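Viltholm Picking Kit

The Viltholm Picking Kit is a package of hardware and software sold to workshops, teaching labs and small warehouses that would like a robot arm to take mixed objects out of a bin and set them down somewhere else. It is made by Padaris, a small firm that began by repairing conveyor parts, and it is sold both as a complete set and, for people who already own an arm, as an add-on with the gripper, the cabling and the software only. Most buyers choose the add-on, and it is the version people usually mean when they talk about "the Viltholm."

The kit grew out of a side project by Pramila Bansal, an engineer who had spent years fitting custom grippers for one customer at a time and had grown rather tired of drawing the same bracket over and over again. Her first version was known in the shop as Jirnach, a name that still turns up in a few of the software menus and puzzles new owners to this day. It took 18 months to get from Jirnach to something that could be packed in a box and mailed.
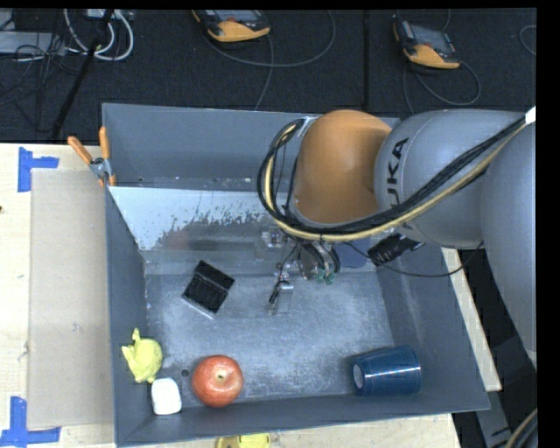

Padaris sells the kit with a practice course called the Sánchez set, named after the street where the firm had its first shop, and it is the part that owners tend to remember most fondly. The idea is a friendly one: you fill an open bin with ordinary things and let the arm work through them, starting with the easy ones and moving on as your confidence grows. A round item such as the red apple is a common starting point, while a cup lying on its side, like the dark blue one near the front of the bin, comes later in the course, when the lessons turn to curved sides and the choice between gripping a rim and gripping a body. There are 25 lessons in all, and they can be taken in any order, although the manual (a lovely, chatty thing of 55 pages) gently suggests that you don't skip the early ones.

Setup takes an afternoon for most people, perhaps a little more if the arm has never been used with an outside gripper before. The software asks for the height of the table and the size of the bin, and then walks the owner through a series of slow test moves. Support is by phone or email and is included for 12 months.

Reviews have been kind on the whole, with plenty of praise for the manual and for the patience of the support staff. The complaints are mostly about cable routing, which the manual covers in a single page, and about the price of replacement fingertips. A revised cable guide was added to the package in December, and earlier owners can ask for a copy at no charge.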